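Gamby Two-Arm Practice Kit for Clubs and Classes

Equipment > Loan and hire > Two-arm kits

The Gamby is the kit our student teams ask for first, and we're always glad to see it go out! It is a pair of tabletop arms with grippers, a controller and enough cabling to get going in one session. Teams use it for the Folding Round of the Sultilstead Schools Robot Cup, where both arms have to work on the same piece of clothing, and plenty of clubs carry on with it long after the cup is over.

Folding is a lovely problem for a club. Everybody knows how to fold a shirt, so everybody has an opinion, and then you try to teach it to two arms and the sleeves go everywhere. Students who have never written a line of code can start on the first evening by guiding the arms through a fold by hand and playing it back. The ones who like programming can get into timing, grip and what to do when the cloth slips (it will slip, quite a lot, and working out why is half the fun).

What comes in the kit

Two arms, left and right, with grippers fitted
One Gamby controller with power supply
Two bench clamps per arm
Cable set, with spare gripper cables
Stop button on a long lead
Practice bag: four shirts and six plain cloths in mixed colours
Tarkuvach software on a memory stick, with the printed club guide

You will need a laptop, a mouse and a steady table that two people can get round. A plain, pale top is best if you're practising with coloured shirts. Leave a second surface next to it for the cloths waiting their turn, otherwise they end up on the floor.

About the software

Tarkuvach records each attempt and lets you run it again, slow it down or trim off the bad start. The kit arrives with room for 3,000 saved attempts, and one club filled 289 of them before its first half-term, so do name your files properly! Older saves can be moved to your own drive from the Store menu. Version notes are in the back of the guide.

Which set-up should we choose?

The Gamby Starter has the arms, controller and software, and suits a club that already has its own clamps and cloths. The Gamby Full is everything listed above. The Halás stand is extra: it raises both arms a little and makes it easier to reach the far side of an adult-size shirt. If your team only works with children's sizes or tea towels, you can happily leave it out.

Prices

Gamby Starter, to buy: £3,694
Gamby Full, one school year's hire: £2,000
Halás stand: please ask, as we make these in small batches

Hire runs from September and includes one replacement set of gripper pads. Bookings for the cup season usually open in January.

Getting good folds

Start with a thick cotton shirt. Thin, slippery fabric is much harder to pick up. Fold the hem first and keep one gripper pressing down while the other one lifts. Check that the gripper cables have enough slack when the arm is stretched right out, and keep hands clear of the table once playback is running. If a fold goes wrong, save it anyway and look at it together afterwards.

Questions about club hire go to the Sultilstead equipment desk, open until 4.30 pm in term time.

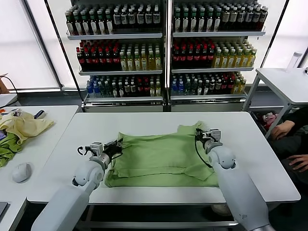
Both grippers on a light green garment, with the hem folded over.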